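Ticket: Label printer drops off network after idle period
Status: Closed
Opened: 11/7/25
Site: Plukidcombe, ground floor
Owner: Nelu Munteanu
Priority: 3

Problem as reported

The Tanton label printer at the packing station stops accepting jobs after it has been left idle. Jobs sent from the Clatura order system sit in the queue with the status "Waiting for device." The printer panel shows Ready the whole time. Power cycling the printer clears the fault and the held jobs print in order. The fault returns after the next long idle period, usually over lunch.

Initial checks

Printer has a static address outside the DHCP pool. No duplicate found in the ARP table. Firmware is current. Cable swapped for a known good one, no change. Switch port moved, no change. Test page from the panel prints normally during the fault, so the print engine and media sensors were ruled out.

Ping from the print server during the fault: no reply. Ping from a laptop on the same switch: replies normally. This pointed away from the printer and toward the path between the two VLANs.

Server side

The queue on the print server held 295 jobs, most of them stale test labels from May. These were purged. The spooler was restarted and the fault came back the same afternoon, so queue size was not the cause. SNMP status was turned off on the port to rule out a false offline state. No change. SNMP left off for the rest of the test.

The spooler log shows the first timeout 96 minutes after the last good job. The same gap appears on the next two failures. A fixed interval suggested a timer somewhere, and the printer has no sleep setting with that value.

The floor switch sits in the wall cabinet on the bench side of the ground floor. Its log was pulled over the console cable, as remote logging had never been set up on it.

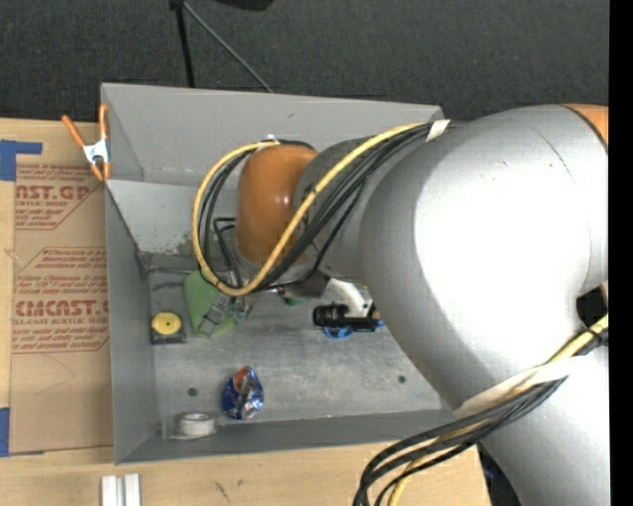 Switch and firewall

Log on the floor switch shows no port flaps during the failure window. Link stayed up at full duplex. CRC errors on the printer port: none.

The Zamudio firewall routes between the office VLAN and the floor VLAN. Its session table showed the print server's session to the printer still marked as established after the printer had closed it. New packets from the server matched the dead session and were dropped. Pings were dropped by a separate rule that blocks ICMP from the server VLAN, which explains the earlier result and has nothing to do with the fault.

The idle timeout for raw printing on port 9100 had been set by hand in a custom service object. The printer closes an idle connection much sooner than that. Power cycling the printer forced a reset, which cleared the session on the firewall.

Fix applied

1. Custom service object removed from the floor policy.
2. Default TCP idle timeout restored for port 9100.
3. Existing sessions to the printer address cleared from the firewall command line.
4. Queue changed to close the connection after each job.
5. SNMP status turned back on.
6. ICMP allowed from the print server to the printer address only.

Verification

Printer left idle overnight. First job in the morning printed without delay. Idle test repeated over two lunch breaks with the same result. Label counter read 1,775 at the end of the test with no held jobs in the queue.

Notes

The office printers use the default service object and were never affected. Remote logging on the floor switch is still not configured and needs its own ticket. The config backup taken before the change is in the site folder under firewall. If the fault comes back, check the session table before power cycling the printer, as the restart removes the evidence.

Closed by N. Munteanu. User confirmed by phone.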